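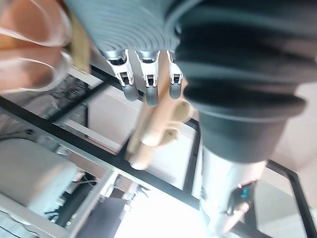

Bruvard hallway range arrives in the shops this December

Hello from all of us at Riretti! I'm Selina Thaler, I look after the home range, and I've been itching to write this one since the spring. Our new hallway collection is called Bruvard, it goes on sale in December, and it's all about the bit of the house where everybody dumps their stuff and walks off.

There are 14 pieces in the full range, most of them in pale wood with soft rounded ends and knobs. Hooks, pegs, a bench, a narrow mirror, and (my favourite) the low slipper shelf. I grew up in a house where you took your shoes off at the door or you heard about it from my grandmother, so a proper place for slippers has always felt like a basic need to me. Our designer Gizella Csonka feels the same, only more so. She went through a good many drawings before she was happy with the raised lip along the front edge.

And yes, slippers! We've brought some out with the shelf. They're called Jullel, they're a light grey slide with a wide strap and a nice thick sole, and they come in sizes for the whole family. You can kick them off without bending down, which matters when you're carrying shopping.

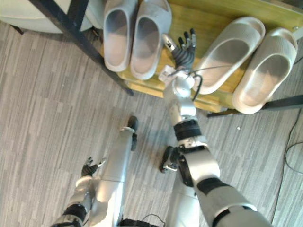 Jullel will be sold by the pair or in a set with the shelf, and we're making 500 sets for the first delivery. If they go quickly we'll have more in the new year, so please don't panic if your local shop runs out.

"I wanted a shelf that looks fine when it's a mess," says Gizella. "Slippers at an angle, one hanging over the edge, whatever. That's how people live."

The range will be in 15 of our shops to begin with, plus Strazds, the lovely furniture shop run by Albertina Cardoso, who has been asking me for a decent shelf for as long as I've known her. The striped grey carpet runners come a little later, as the first colour was too blue for my liking and we sent it back.

We're also posting out 2000 copies of the new catalogue, and shops can order extras through Sofia Magalhães in our trade office. For samples, prices or a chat with Gizella, members of the press should get in touch with Notburga Kuster at the Riretti press desk, mornings are best.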